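Small Arms & Grippers > Kits and Services
Thread: Lonberg cable-handling kit, anyone paid for this?

tinsnips70
Posted 12/19/21
The Lonberg rep keeps emailing me about their cable kit for benchtop arms. Wrist camera, two padded fingers, and a year of Royer, their planning software. He says it picks up a loose cable and presents the end for insertion, "no fixtures." I've heard "no fixtures" before and then bought fixtures. Has anybody run one on real work?

mogulfield
We've had one since August. It's fine. Straight leads on a clean mat, it hardly misses. I wouldn't send it back.

tinsnips70
Straight leads on a clean mat is the sales video. I have coils.

RBarbier
Romain Barbier here, I do small panel wiring. I ran the kit on a trial for 5 weeks and let it go. The brochure says pads are good for 1,000 picks. I wouldn't plan a budget around that number. Also read the Royer license before you sign, it's tied to one arm and they want a fee to move it.

mogulfield
What were you picking? We're past 1,000 on the first pads and they look okay.

RBarbier
Flat cable, mostly. What arm do you have?

mogulfield
Geltton, the short one. Mostly round jacketed stuff, so maybe that's the difference.

oxbow_jim
Ask for the failure log, not the success rate. Lonberg quoted me 52 cables an hour. When I pushed, that was with a person laying each one out straight. So now I'm paying a person and a robot.

mogulfield
Ours feeds from a tray — no person. You're describing an old demo.

oxbow_jim
I'm describing the quote they sent me. Happy to be wrong if they'll put the tray number in writing.

kestrel_b
I have the kit on the bench now, on loan through Destmont. Wrist camera view below. I care more about the fingers than the software. 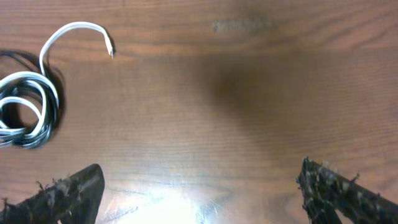 Wrist view, fingers open, coil at upper left. Look at the edges of both fingers.

tinsnips70
Those are the pads? They look like something a dog had.

kestrel_b
Those are the ones on it. I don't have a pick count for them, it's a loaner.

mogulfield
Then it doesn't tell you much about wear. Mine don't look like that.

RBarbier
It tells me what I'd be asking about before I paid. And look at the glare on that table. I'd want to see it find the metal tip with the cable lying down in the bright patch.

mogulfield
So put a mat down. I said clean mat in my first post.

oxbow_jim
A mat is a fixture.

tinsnips70
I told the rep I'll mail him a box of 70 of my own coils and he can film the whole run, misses included. He's "checking with the team." Will post if I hear back.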